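Sidden tutorial, part 5: Setting the pre-grasp distance in simulation

In this part we teach the gripper to stop at the correct place before it closes. You need Sidden installed and the Mender mesh tool in the same folder. If you did part 4, your scene file is already good.

1. Open the scene and switch off gravity for the object. I also remove the floor, so the planner has only the arm and the object to think about.

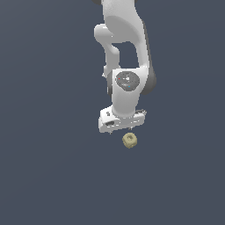

2. Set the random seed to 3823. With another seed your numbers will be different from mine, and this makes it hard to compare.

3. In the planner settings, write 14 for pregrasp_gap. The unit is millimeters. Then set max_steps to 400 and run the approach only. Please do not run the close command yet.

4. Move the viewer camera near the fingertip and check the gap by eye. The contact list must be empty at this moment.
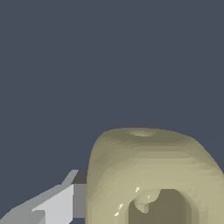

Bjartur Brynjólfsdóttir wrote to me that the gap should be measured from the collision mesh and never from the visual mesh, because the two can differ by several millimeters. I agree, and I changed the step below after her message.

5. Run Mender on the object with the option for convex parts. One single convex hull will close any hole or hollow, and then the planner believes that the finger cannot go inside. Load the new collision mesh and repeat step 3. 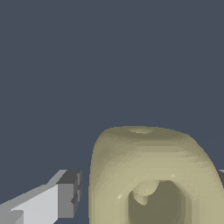
6. Look at both fingers, not only the near one. If one side has a smaller gap, correct the grasp center first and leave pregrasp_gap as it is. Save the scene under a new name. We will use it in part 6, where we close the gripper slowly and read the contact forces.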